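Counseling Skills, Unit 2: The First Session
Notes by Cúc Tăng

Welcome back, everyone! I know the reading was long - thank you for sticking with it.

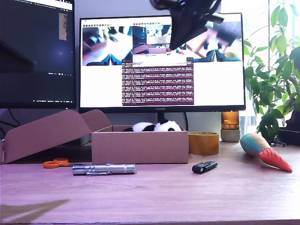
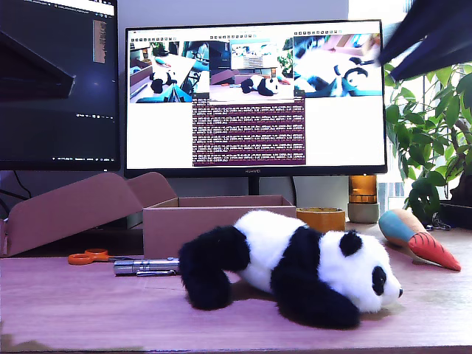 A desk, and a plush panda on a desk.

Page last changed: May 3, 2026

Most new clients arrive nervous, so give them a minute to settle before you bring up the intake form. Ask what brought them in, and then wait (longer than feels comfortable, I'm afraid). Read pages 30 to 52 before the role play.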